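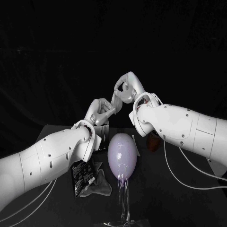

Wrapping wine glasses for a move, without the nonsense

I have read a lot of advice on packing stemware, and most of it seems to have been written by people who sell packing supplies. The Jorberg leaflet that came with my last stack of boxes wanted me to use three kinds of cushioning per glass. I don't believe it. What follows is what I do for an ordinary household set. If you own antique crystal, ask somebody else.

What you need

A flat table with nothing else on it. Thin plastic film or plain packing paper. A small, stiff box, with dividers if you can get them. Tape, and a marker that works.

Film or paper?

The film people say paper scratches. The paper people say film gives no protection. I think both are overselling. Thin film holds its place around a curved bowl and leaves no ink behind, but a single layer does close to nothing against a knock. Paper takes up more space, and in a box of glasses taking up space is most of the job. I use film against the glass and crumpled paper everywhere else. Newspaper works too if you don't mind washing everything at the other end.

Nalletard sells a "stemware grade" film on a roll of 1000 feet. I bought one and could not tell it from the ordinary kind.

Step 1. Start with dry glasses

Wash and dry them the night before. Film traps water, and a glass that sits wrapped for a month will come out cloudy and smelling of cupboard.

Step 2. Stand the glass up and look it over

Put it upright in the middle of the table, well back from the edge. Run a fingertip lightly along the rim for chips. A chipped glass goes in the trash now, because you won't be any fonder of it in the new kitchen. Handle the bowl gently near the top, where it is thinnest, 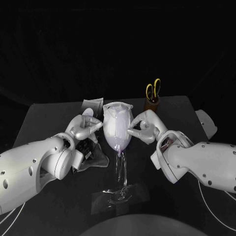
and never use the stem as a handle for twisting. Plenty of guides tell you to roll the glass along the table by its stem as you wrap. I tried that and it felt like a good way to snap one. Keep the glass still and move the film.

Step 3. Loosen the film

Fresh film clings to itself. Pull off a piece, scrunch it up and open it out again before it goes anywhere near the glass. The wrinkles hold a little air, and I suspect that does more good than whatever is printed on the package. Don't bother smoothing it flat.

Step 4. Wrap the stem first

Wind film around the stem until it is close to the width of the base. This is the one step I would never skip. Then put a loose wad inside the bowl. Loose means loose: if you have to push, take some out.

Step 5. Cover the bowl

Bring a second piece over the rim from one side, hold it there, and tuck the lower part in against the stem with a finger. Go around 2 times. Tape film to film, never film to glass.

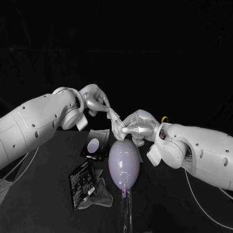 A reader signing as Borbély objects to all of this and says that a divided box with a plain paper sleeve over each glass has worked through several moves, with no film at all. Fair enough. I'd want to know how far the boxes traveled and who carried them, but I can't say it's wrong.

Step 6. Box them upright

Rim up, base down, crumpled paper underneath and on top. Close the flaps and tip the box slightly. If you hear anything move, open it and add paper. Dunditz boxes have a glass symbol printed on the side, and in my experience movers don't read it. Write on the top in big letters.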